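GADUTDALE, 2018-10-26 – The drawer-testing bench at Kornari's furniture plant used to be the job people asked for. You sat down, you opened and closed drawers, you wrote down what stuck. After years on the packing line, it was easy on the back. Since March, a robot arm has been doing a growing share of it, and the people who used to sit there are still waiting to hear what they get in return.

The company makes small storage units and has more than 300 employees at the Gadutdale site. Twelve of them rotated through the test bench before the change. Management says none has lost a job. It also says none has been promised the old hours, and those two statements have been doing a lot of work in staff meetings lately.

The arm was set up by Modolum, an outside automation contractor. It takes hold of a drawer front, pulls, pushes back and repeats. Kornari says the target is 200 cycles per cabinet, a number no person on the bench was ever asked to reach. Whether customers need a bedside drawer tested that hard is a question the company has not answered in any detail.

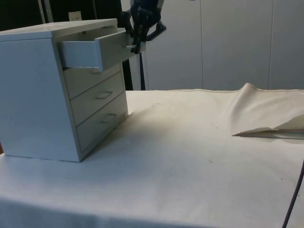 *The gripper holds the open top drawer of a four-drawer chest.*

Isla Strachan spent 16 years at the plant, the last several of them on the bench. She now splits her shift between packing and what her new job sheet calls "cell support." By her account, that means bringing cabinets to the arm, taking them away, and restarting the program when a grip slips.

"They told us it would take the boring part," Strachan said. "I didn't mind the boring part. Now I do the lifting and it does the sitting."

She also doubts that the arm catches what a person would. A drawer can run fine and still feel cheap, she said, or make a scrape that a buyer will notice the first night. The machine logs whether the drawer moved. Testers used to write things like "rattles" or "rough on the left," and the new report has no place for that.

Kornari disputes the idea that quality checks have gotten thinner. In a written statement, the company said the arm gives "consistent results across all shifts" and that workers remain free to flag problems. It did not say how many have done so, and it declined to share return rates from before and after the switch. Modolum referred questions back to Kornari.

Training is another sore spot. A course in basic robot operation was offered when the arm came in, but it was held at the company's Macapagal office, outside working hours, and travel was not paid. Few from the bench went. Kornari says a second course is planned on site and has given no start date.

The company is considering a second arm, this one for door hinges. Workers on the hinge station have asked for a written guarantee on pay before it arrives. As of this week they had received an invitation to a demonstration.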